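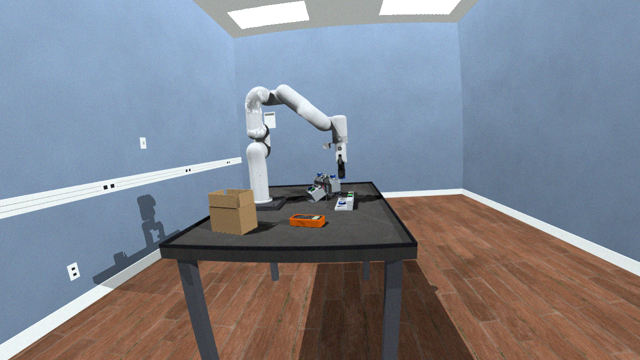

The Flaline sorting cell in simulation, with the multimeter and the open carton at the near end of the table.

Flaline ran its spring open day out of two rooms, one for hardware and one for the simulator. I spent most of the afternoon in the second. The package on show was Endis, a licensed planning and simulation tool for single-arm cells, and the demonstration task was handling control boxes and small electrical modules on a bench.

Morag Moffat drove the session from a mid-range workstation. Loading the cell took 16 seconds from a cold start, which is acceptable. The arm, table and parts come in as separate assets, and each can be moved without rebuilding the rest. I asked for the table to be rotated and the lighting left alone. She did it in one dialogue, and the shadows updated correctly.

Contact handling is the part I came to see. Parts with knobs and raised buttons are awkward for most simulators, because the collision shape is usually a plain block and the fingers close on air or sink into the casing. Endis builds its collision shapes from the visible mesh. The parts library holds 2806 models, and by Moffat's account more than 870 of them have been checked against measured samples. The remainder should be treated as drafts. I would like to see that status marked in the browser, where at present both kinds look identical. 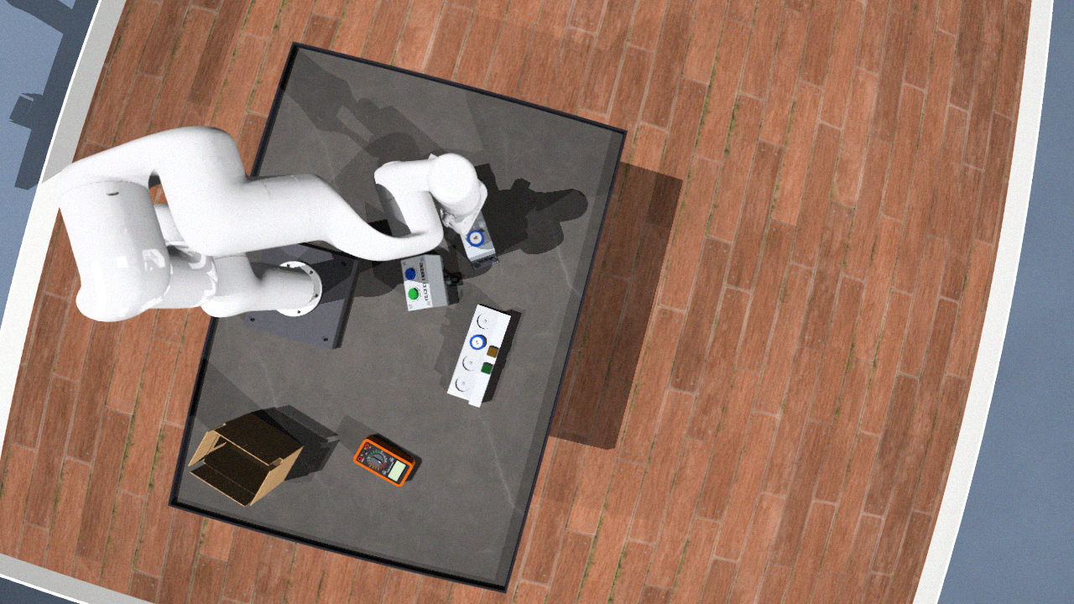
Viewing the cell from overhead is the best way to judge reach and clearance, and switching to it is a single key. The top view also makes it plain when the forearm is going to shade the part you care about, which matters if you intend to train a vision system on the rendered output. Small lettering does not survive at that distance. Anyone who needs to read labels will have to render closer or at a higher resolution, and the render queue slows down noticeably when you do.

Surface finish is uneven. The arm's shell is convincing and the floor has a good deal of variation in it, but the bench top is rather flat under strong light. Cardboard is handled as a rigid body, so carton flaps do not bend when touched. Flaline lists soft flaps as planned work and gave no month for it.

I compared it mentally with Ultex, which we run at work. Ultex has the better scripting console and clearer error messages. Endis is quicker to set up and its grasp behaviour is closer to what I get on the floor. The Kong exporter, sold separately, writes paths for older controllers. It failed on the first attempt with a units error and ran properly on the second.

Documentation is supplied as a PDF with no index. The trial licence covers 2 seats and the full parts library, but leaves out the exporter. I have asked for one and will test it on our own bench layout in February.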